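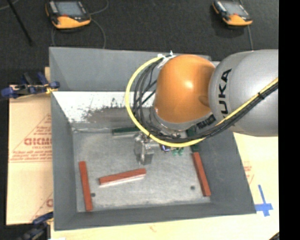

The gray bin, and where the white panel is wearing

Gray walls, white slope at the back, bare-looking floor. The dark scuffed patch on the lower part of the slope is what everyone asks about, so it goes first.

About this page

Quick gallery page for the bin at Noonan, put up in a hurry before the holiday shutdown. Aurelio Villalobos wants it online so people stop emailing him for it. One view for now, the rest of the set goes up when Araceli Peñalver gets thru sorting them. Notes underneath are mine plus whatever people shouted across the office.

The walls

Flat slate gray, same as the last time we painted. Tall one at the back, the right one leans outward. Consuelo Ibarra picked the color years ago -- wanted something dull that doesn't glare under the shop lights. She still gets teased for it. Still the right call if you ask me.

Touch-up paint is on the Isham shelf, second from the bottom. Stir it properly. The tin that got used in November wasn't stirred and we ended up with a stripy offcut nobody could use for matching.

The white panel

Bright white up top, then it goes dark gray and brownish lower down, with ragged speckly edges. Thin dark scratches above that too. The top half would clean up fine I think. The lower part won't, the white has gone from there.

Two opinions going. Érica Fagundes says sand it back and recoat, done in a morning. Aurelio says swap the whole panel and keep the old one for trying coatings on. Recoat quote from Trallel came in at 200 for the one panel, minimum order 3, so that's part of the argument. A new panel is more but we'd only be buying the one.

My vote is recoat. Not that I get a vote.

The floor

Lighter than the walls, brushed look, faint streaks, some pale smudges. No paint on it and please keep it that way -- we tried paint on the old Drotano bin and were picking flakes out of the corners for weeks. Soft brush, damp rag, dry rag. No scouring pads!! Visitación Bermúdez has a box of the good rags in her bottom drawer, ask first.

Corners are the slow bit. Where the walls slope in you can't get a flat hand down there, use the narrow brush with the blue tape on it.

If you want prints

Aurelio can run off up to 7 on the office printer before the toner starts complaining. Anything bigger goes to the print shop and comes out of your own budget. Full size files are on the shared drive, in the folder called bins_new (not bins_NEW, that one is old).

Still to come

Outside of the walls, the feet, a close one of the panel edge. Also the paint chart next to the finshed color, if the light's any good that day. Send corrections to Araceli, she's nicer about it than me.

Page put up December 2025

Contact: Araceli Peñalver, Noonan shop office | © Noonan | Back to top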